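The Club That Teaches Robots to Tidy Up

By Lukian Pavliuk
11/11/2024

I should admit that I went to see the Jaltov club expecting wheels. When I was in school a robotics club meant something on four wheels that bumped into the baseboard, backed up, and bumped into it again, and we were all terribly proud of it. So I had my questions about motors and batteries written out on a card, and I never got to use a single one of them!

What the students at Jaltov do, for three afternoons out of most weeks, is put things in a bin. They pick up a soft toy or a scrap of cloth or some bit of pretend food, they put it in the bin, they take it out again, and they do it over, a little differently. All of this is done by a human hand wearing a great deal of equipment, and the record of what the hand did is what will later be fed to a machine so that it might learn to do the same. The club calls the whole undertaking Flanel (after a flannel shirt, I was told, which was the first thing anybody in the group tried to fold and the last thing they ever expect to get right).

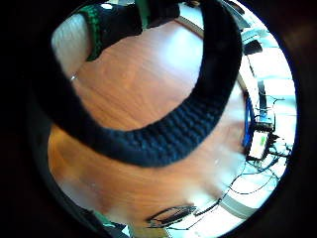 A blue cable and a tangle of thin black ones beside the wooden table.

The cables are the first thing a new member learns about. There is a way of laying them so the arm can swing across without dragging anything along, and the older members are as particular about it as my grandmother was about the direction of a tablecloth. I was shown the approved way twice, and then, when I tried it myself, shown it once more with a good deal of patience. Somebody had printed a sheet of rules for newcomers, and the first rule on it was to look where your elbow is going.

I liked the sheet very much, and asked for a copy. It also asks you to say out loud when you are about to start, to say out loud when you have made a mess of it, and never to delete a bad try on your own say-so. The bad tries go into a folder of their own and get talked over at the end of the afternoon, with snacks, and I gather that the folder is better loved than the good one.
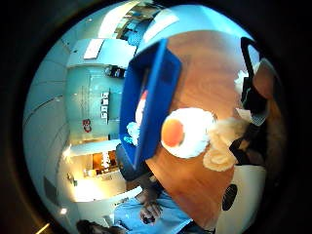
Choosing the objects is a job that the members argue over more than any other, and I could have listened to it all day. You want things that are different from one another in ways a hand understands at once and a machine doesn't. The fried egg, with its glossy white ring and round orange middle, is a great favorite, and it had been set out right on the wood next to the bright blue tray, with a crumpled cream-colored cloth beyond it. An egg like that is flat, you see, and a flat thing has to be got under somehow, while a cloth will let you grab it anywhere and then hang down in a shape you never asked for. The students have opinions about which of the two is harder, and I won't pretend the matter was settled while I was there.

They keep a running log of every try, and by the time of my visit it had reached 298 for the season. That sounded like plenty to me, and I said so, and was told very kindly that it was a start. The plan is to carry on through to January, when Flanel will be entered in the Clurnard, a friendly contest among student clubs in which each team's robot clears a table it hasn't seen before. There are 37 clubs signed up this year. Jaltov has entered the contest 2 times before and came home on both occasions with, as one member put it, a very nice lunch.

What gave them trouble in those earlier years was the reaching. Their first recordings were made by people leaning right over the work, close in and comfortable, and the arm they had built stood well back from the table and couldn't make any sense of it. 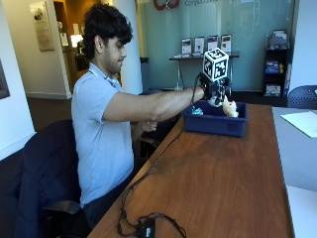 So now they practice long reaches, and slow ones, and they have become rather good critics of each other's shoulders. A hurried reach, I learned, makes a poor lesson. So does a nervous one, where the fingers hover and change their mind. The club's advice to beginners is to move the way you would if you were putting away somebody else's good dishes, and I have caught myself doing exactly that at my own sink ever since, to the great amusement of my family.

The arm itself has a name, Stetsiuk, which it inherited from the first student's lab notebook that was ever lost underneath it. I was promised a proper introduction the next time I come. The members speak of it fondly and with a certain amount of dread, in the way people speak of an uncle who is going to be seated next to them at a wedding.

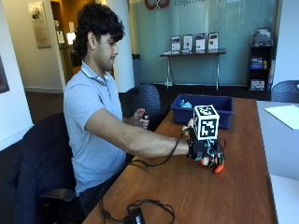

A practice reach across the table, with the patterned cube riding on top of the glove.

The cube deserves a word, as I asked about it more than I asked about anything else. Its black-and-white squares can be picked out by a camera, and from the way they are turned a computer can work out where the hand is and how it is tilted. I thought it looked like a dreadful nuisance to wear. The students assured me that you forget it quickly, right up until you go to scratch your ear.

They let me have a turn before I left. I was given a small piece of cloth, which everyone agreed was generous, and I announced that I was starting, as the rules require, and watched my elbow, and dropped the thing squarely on the rim of the bin, where it sat half in and half out. My try went into the bad folder with my name spelled correctly on it, and I stayed for the snacks.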